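Does the members' card bring people through the door? A study of Rarnham Sports and Social Club

Introduction

Rarnham Sports and Social Club brought in a swipe card for members in September. The card opens the side door, gives money off at the bar and collects points towards a free hire of the Cabello Room. The system comes from a firm called Numetti and cost the club £3,000 to set up, not counting the yearly fee, which I was not given.

The newsletter that went out before Christmas said the card had "transformed weekday evenings". I chose this as my project because I drink squash in that bar on Tuesdays after badminton and I had not noticed anything being transformed. 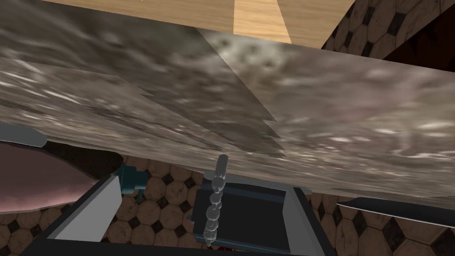

My question was a narrow one. Do members who have the card visit more often than they did before, and if so, is the card the cause? The second half is much harder than the first, and I should say early on that I did not fully manage it. The club did not seem to have tried.

What the club already knew

Before the card, members signed a book by the front door. I was allowed to look through the old books on the premises. They are a poor record. Whole evenings have one line filled in, usually by the skittles captain, and on quiz nights people sign for their whole table or don't sign at all. The new system logs every swipe, so the number of recorded visits went up steeply in the first month. I believe the newsletter was comparing the swipe log with the book. If so, the comparison measures how well visits were recorded and says very little about how many there were.

I asked for bar takings by day as a cross-check and was told they are only kept by week. The weekly figures I was shown go up a little in the autumn, but the darts league moved its home matches to Rarnham in the same weeks.
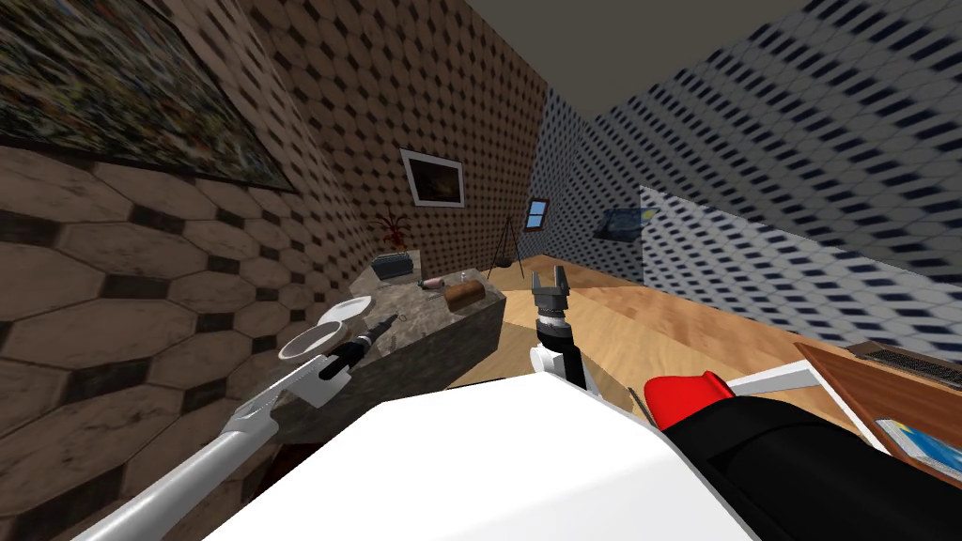

Na-rae Yeom
Second-year student, Sport and Leisure Management, Wendale College

Method

The club has 1,185 members on its list. I left paper questionnaires in the bar and at the changing room hatch, and the office put a link in one email. I got 126 back. I don't claim this is a fair sample. People who fill in a form left on a bar are people who were in the bar, so anyone who has stopped coming had little chance of telling me why. The email was meant to deal with that but most of the online replies came from people who play something every week.

There were five questions: age group, main activity, whether the member has picked up a card, whether they come more, less or the same since September, and what would make them come more. I left the last one open because the ready-made answers I tried out on my badminton group all sounded as if I was fishing for something. I also sat in the bar on several weekday evenings and made notes, with the steward's permission.

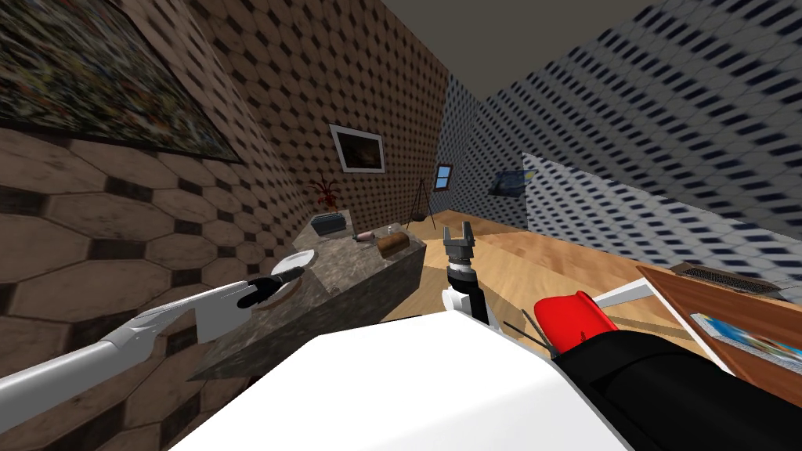 Results

Of the replies, 42 said they came more often than before. That is one third, and I expect it is the number the club will want to quote. Most of the rest said no change. When I went through the open answers of the people who came more, the card was hardly mentioned. They wrote about darts, a new over-60s table tennis session, a friend who had joined, and the heating being mended.

Some members did like the card. The side door was the favourite part, as it saves walking round from the car park. The points were the least understood. Several people thought they could be spent on drinks, and one had been saving them for a Christmas raffle that has no connection with the scheme.

The complaints were mostly about opening hours. The bar now shuts early on Mondays and Wednesdays if it is quiet, and the only way to find out is to turn up. A discount is no use at a locked bar. I saw this happen twice to the same couple during my visits - they were more cheerful about it than I would have been.
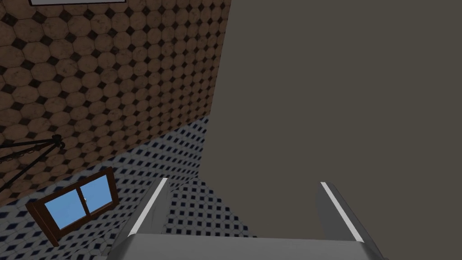
The weakest part of the club's case is the link between owning a card and using the club. The log can show that a card was swiped, and the newsletter can say that evenings feel busier, but these are two separate claims. They stand like the gripper's two fingers in the picture, a wide gap across the middle and nothing held between them. To fill it, the club would need a count of visits made in the same way before and after, and the chance to do the "before" has gone. My own figures don't fill it either. Asking people in February to remember how often they came last summer is a shaky method and I would not do it that way again.

Recommendations

Fix the weekday closing times and print them on the door, the website and the back of the card.

Record bar takings by day. The till can do this already, according to the steward.

Stop comparing the swipe log with the signing-in book. Compare this coming autumn with last autumn, swipe against swipe, and leave out the darts nights.

Ask Numetti what the yearly fee will be after the first contract, and tell the members.

Write to people who did not renew. A short letter with a reply slip would do.

Limits of this project

I am a member myself and started out doubtful, which may have affected how I read the open answers. My tutor sorted a batch of them separately and we disagreed on a few, mostly ones that said "card is fine". I counted those as neutral and she counted them as positive. The full list of answers, with names removed, is in the appendix.

Handed in 20 February 2020. A copy has gone to the club office.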